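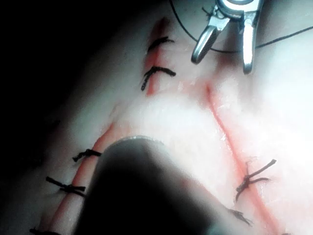
봉합 연습 패드 기록 모음은 봉합 연습에 쓰는 합성 조직 패드와, 그 위에 만든 단속 봉합(한 땀씩 따로 묶는 봉합)을 정리한 자료입니다. 처음에는 우리 연습실 안에서만 보려고 만들었지만, 다른 곳에서도 같은 종류의 패드를 쓰는 분들이 요청하셔서 설명 파일을 붙였습니다. 자료의 중심은 절개선과 매듭입니다. 곧은 절개선을 따라 검은 실로 묶은 매듭이 있고, 실 끝의 길이는 매듭마다 다릅니다. 어떤 것은 짧게 잘려 있고, 어떤 것은 길게 남아 바깥쪽으로 퍼져 있습니다. 매듭과 매듭 사이에는 붉은 분홍색의 속층이 그대로 보입니다. 우리는 이 차이를 고치지 않고 그대로 기록했습니다. 잘 된 매듭만 모은 자료가 아니라는 점을 먼저 알려 드립니다.

자료 이름: Trurkport 봉합 패드 기록
현재 판: 3
기록 항목 수: 834
언어: 한국어 (항목 이름은 영어 소문자)
마지막 수정: 10월

자료 설명 담당
Tamik 연습실 재료 및 기록 관리자

저는 패드를 준비하고, 사용한 패드를 보관하고, 기록표를 쓰는 일을 맡고 있습니다. 한국어는 제 모국어가 아니어서 표현이 조금 어색할 수 있습니다. 뜻이 분명하지 않은 문장이 있으면 알려 주십시오. 다음 판에서 고치겠습니다.

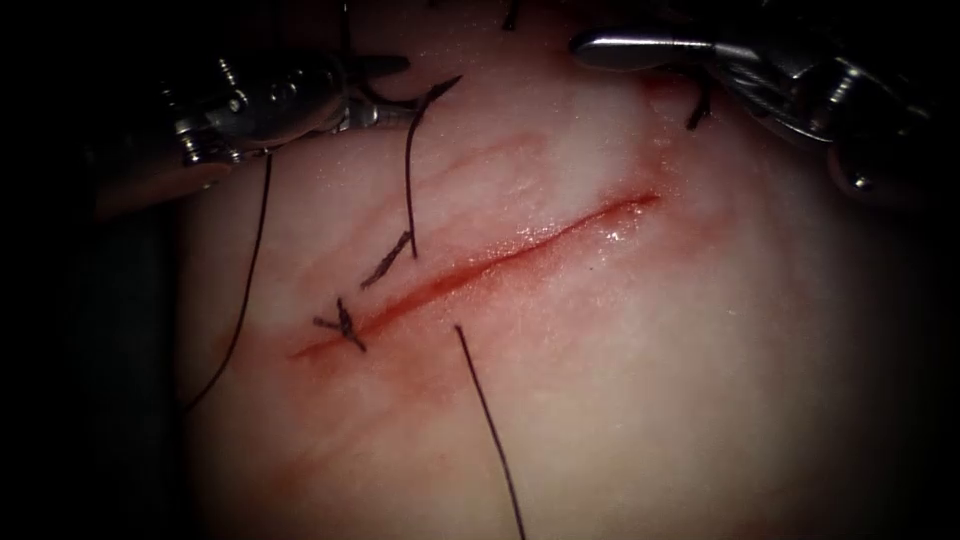 Tamik 연습실 재료 및 기록 관리자 (본문 작성)

1. 한 항목의 범위

한 항목은 봉합 한 땀입니다. 패드 한 장이 아닙니다. 같은 절개선에 여러 땀이 있으면 항목도 여러 개가 됩니다. 절개선의 아래쪽 끝 가까이에 매듭 하나가 끝나 있고, 그 위쪽에서는 아직 긴 실이 기구 끝에서 패드로 내려오는 상태라면, 끝난 매듭만 항목으로 적습니다. 진행 중인 땀은 실을 자른 다음에 적습니다. 이 규칙은 2판에서 정했습니다. 1판에서는 진행 중인 땀도 같이 적었기 때문에, 1판과 지금 판의 숫자를 직접 비교하지 마십시오.

2. 패드

패드는 연한 색의 합성 조직이고 표면에 약한 광택이 있습니다. 공급처는 Malik이며, 주문은 한 상자 단위로 합니다. 절개는 연습 전에 우리가 직접 합니다. 자를 대고 곧게 자르고, 곡선 절개는 이 자료에 넣지 않았습니다. 한 패드에 절개선을 여러 개 만들 수 있습니다. 다만 두 절개선의 끝이 너무 가까우면 그 사이의 표면이 약해져서, 실을 당길 때 찢어지는 경우가 있었습니다. 찢어진 자리는 tear 칸에 yes로 표시했습니다.

절개선 주위에 붉은 얼룩이 남는 패드도 있습니다. 얼룩은 stain 칸에 따로 적고, 매듭의 평가에는 넣지 않습니다.

3. 실과 매듭

실은 모두 검은색입니다. 연한 표면 위에서 찾기 쉬워서 이 색으로 통일했습니다. 매듭은 단속 봉합만 있습니다. 연속 봉합과 매몰 봉합은 없습니다.

4. 기록표의 칸

pad_id: 패드 번호. 패드 뒷면에 연필로 쓴 번호와 같습니다.
cut_no: 그 패드에서 몇 번째 절개선인지 적습니다.
stitch_no: 절개선의 한쪽 끝에서부터 센 순서입니다. 어느 쪽 끝에서 시작했는지는 start 칸에 있습니다.
tail: 실 끝의 상태. short, long, uneven 중 하나입니다.
edge: 절개 가장자리가 만난 상태. closed, open, overlap 중 하나입니다.
tear: 표면이 찢어졌는지의 여부.
stain: 붉은 얼룩의 여부.
note: 자유 기록. 비어 있는 경우가 많습니다.

tail 칸의 uneven은 두 끝의 길이가 눈으로 보아 분명히 다를 때만 씁니다. 자로 재지는 않았습니다. edge 칸의 open은 실패라는 뜻이 아닙니다. 매듭이 있는 자리에서 두 가장자리가 서로 닿지 않는다는 뜻입니다. 매듭과 매듭 사이가 벌어진 것은 이 칸에 적지 않습니다.

5. 기록하는 순서

먼저 패드 번호를 확인합니다. 다음에 절개선 번호를 정하고, 끝에서부터 한 땀씩 봅니다. 실 끝이 서로 겹쳐서 어느 매듭의 것인지 알기 어려우면 핀셋으로 조심해서 들어 봅니다. 이때 매듭을 당기면 안 됩니다. 기록이 끝난 패드는 종이에 싸서 서랍에 눕혀 둡니다. 세워서 보관한 패드는 가운데가 휘어져서 가장자리의 상태가 변했습니다. 그런 패드는 note 칸에 bent라고 썼습니다.

6. 알려진 문제

패드의 가장자리 쪽에 있는 땀은 기록이 부족합니다. 조명이 가운데에 모이기 때문에 바깥쪽은 어둡고, 반대로 빛이 강한 곳에서는 표면이 하얗게 되어 자국이 잘 안 보입니다. 이런 자리의 edge 값은 조심해서 쓰시기 바랍니다.

tail 값은 기록한 사람에 따라 차이가 있습니다. 특히 짧지만 끝이 풀린 실을 short로 볼지 uneven으로 볼지 의견이 달랐습니다. 3판에서는 풀린 정도를 생각하지 않고 길이만 봅니다. 옛 항목은 아직 전부 다시 확인하지 못했습니다.

Wolitz 연습실에서 받은 패드는 절개선 번호를 붙이는 방향이 우리와 반대였습니다. 번호는 우리 방식으로 바꾸었지만, note 칸의 글은 원래대로 두었습니다. 그래서 글 속의 번호와 cut_no가 맞지 않을 수 있습니다.

7. 쓰기에 알맞은 곳과 알맞지 않은 곳

봉합 연습을 가르칠 때의 참고, 매듭 간격과 실 끝 길이에 대한 토론, 연습실 기록표의 본보기로 쓸 수 있습니다. 실제 상처의 치료를 판단하는 데에는 쓰지 마십시오. 합성 조직은 사람의 피부와 당겨지는 느낌이 다릅니다. 사람의 실력에 점수를 주는 용도로도 권하지 않습니다. 누가 어떤 땀을 만들었는지는 기록하지 않았습니다.

8. 다음 판의 계획

항목이 1,000개가 되면 4판을 냅니다. 그때 edge 칸을 두 개로 나누어, 매듭 자리와 매듭 사이를 따로 적을 생각입니다. 칸 이름은 아직 정하지 않았습니다. 틀린 값을 찾으신 분은 pad_id와 stitch_no를 같이 적어서 보내 주십시오. 해당 패드를 서랍에서 꺼내어 다시 확인하겠습니다.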